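How Does a Robot Learn to Pick Things Up? By Being Bad at It First

You can pick up a hairbrush without thinking. You can probably do it while arguing with your brother. A robot finds this very hard (the hairbrush, we mean - robots are spared brothers).

At the Pludska robot lab, a team wanted to know if a robot could get good at grabbing by practising on its own. They called the project Zovholm, for reasons they have never shared.

The old way is to write a rule for every object. Squeeze a block like so. Lift a cup like so. That works until somebody hands the robot a toy it has never met, and then it has no rule and no clue.

So the team tried another way, called trial and error. You already know it from learning to ride a bike. The robot looks into a bin, guesses where to put its fingers, closes them and lifts. If it's holding something, that guess gets a 1. If it's holding air, the guess gets a 0. Then it has another go. The computer keeps every score and slowly changes how it guesses. 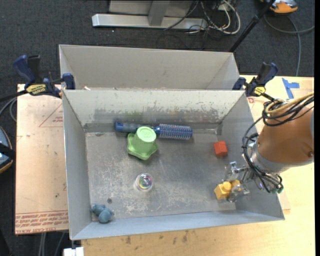
A reader named Quezada wrote in to ask why the robot can't have one nice neat object at a time, since that would be a lot easier. Fair question. It would be easier, and the robot would then become an expert in nice neat objects. Your bedroom floor doesn't look like that, and neither does a real kitchen. A round brush and a small block need quite different grabs, and when one thing lies partly over another, the robot has to choose which to go for.

The team let the robot make 2558 tries. Then came the test: 17 objects it had never practised on, with six tries at each. It did much better than a robot that simply picked a spot at random, which is a low bar, but everybody starts somewhere. Soft, floppy things still beat it most of the time.

Try it yourself

Put some small things in a box. Now pick them up using only two fingers, and keep your wrist stiff. Give yourself a 1 or a 0 each time. Shut one eye if you're feeling confident.

Words to know

Gripper: the robot's version of a hand.
Grasp: a grab, but said by a scientist.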